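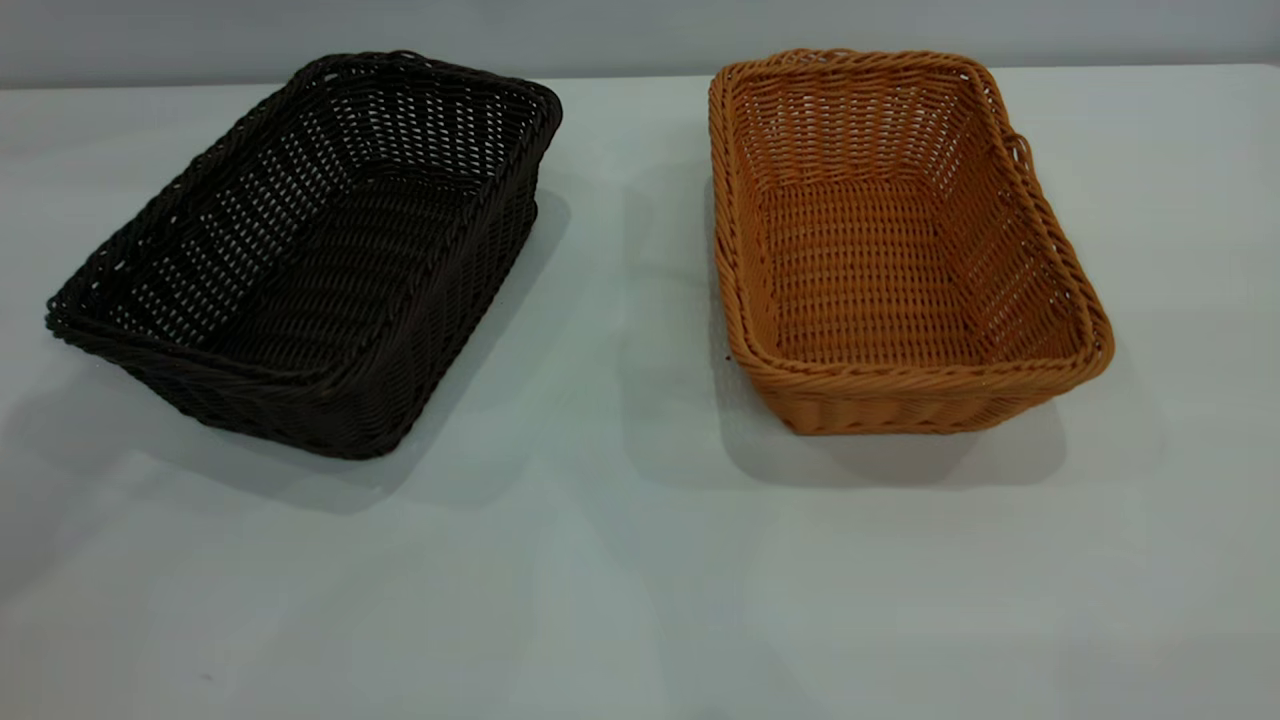
Grurow Cell Check - Basket Transfer Task
Station: Namum bench, Salinas site
Period: October
Inspector: Konrad Tanner
Task owner: Fidel Ulloa
Episodes on disk at start of check: 1299
Target for this task: 3117

Results are marked OK, FIX, or HOLD. A HOLD stops recording until Ulloa clears it. Comments are the inspector's unless initialed.

1. Work surface

1.1 Table level and locked to floor plate. OK
1.2 Surface matte, no glare in fixed camera. OK
1.3 Surface clean. FIX
Comment: Light smudges on the near part of the table. They do not affect grasping, but they show up in the fixed view and will be in every episode until wiped. Wipe with a damp cloth, no solvent. The last solvent left a gloss patch that took two days to sand out.
1.4 No loose items on table at reset. OK

2. Baskets

2.1 Dark brown basket on left, tan basket on right. OK
2.2 Both baskets empty at reset. OK
2.3 Clear gap between baskets. OK
Comment: The gap changes from reset to reset and is supposed to. Operators should not line the baskets up. The dark one sitting at an angle with the tan one closer to square is a valid start.
2.4 Rims intact, no broken or lifted strands. OK
Comment: Run a gloved finger around the full rim of each. The twisted border takes most of the contact when a drop is short.
2.5 Side loop on tan basket secure. OK
Comment: Fingers can hook the loop on a low exit and drag the basket. If that happens, press stop, do not pull free by teleop. Log as "snag" and discard the episode.
2.6 Distance from baskets to far edge of table. FIX
Comment: Both back rims come very close to the far edge. A push from the front could put a basket over. Bring the start zone toward the operator. There is plenty of bare table in front.
F.U. - Agreed. Will move the zone and update the reset card. Episodes already recorded stay in the set.

3. Arm and stop circuit

3.1 Emergency stop, operator side. OK
3.2 Emergency stop, wall side. OK
Comment: Tested twice. Button travel is stiff but it trips.
3.3 Joint speed cap at 25 percent for teleop. OK
3.4 Arm parks outside camera view between episodes. OK
3.5 Finger pads seated, screws marked. FIX
Comment: Paint mark on one screw is worn off. Retorque and mark again.
3.6 Cable sleeve clear of elbow through full travel. OK

4. Camera and recording

4.1 Fixed camera mount tight. OK
4.2 Both baskets fully in view at reset. OK
4.3 Exposure locked. OK
Comment: Checked against the dark basket. Its outer wall goes nearly black on the shaded side. Weave on the inside is still readable, so leave exposure where it is. Raising it washes out the table.
4.4 Overhead light on, no second source. OK
4.5 Doro logger writes start and stop marks. HOLD
Comment: 19 episodes have a start mark and no stop mark. All came from one session between 2:00 and 3:30 pm. Find the cause before recording again.
F.U. - Logger was restarted with the pedal unplugged. Pedal check added to startup. Those 19 are pulled from the training split. Hold cleared.

5. Operator

5.1 Safety glasses on, sleeves above wrist. OK
5.2 Hands out of the cell before arm is enabled. FIX
Comment: Saw one basket adjusted by hand after enable. Reset first, step back, then enable. This was raised at the last check too.
5.3 Failed grasps kept and labeled. OK
Comment: Spot check of labels was clean. Keep recoveries as well - a regrasp inside the same episode is wanted data.

Open items: 1.3, 2.6, 3.5, 5.2
Recheck before the next block is recorded.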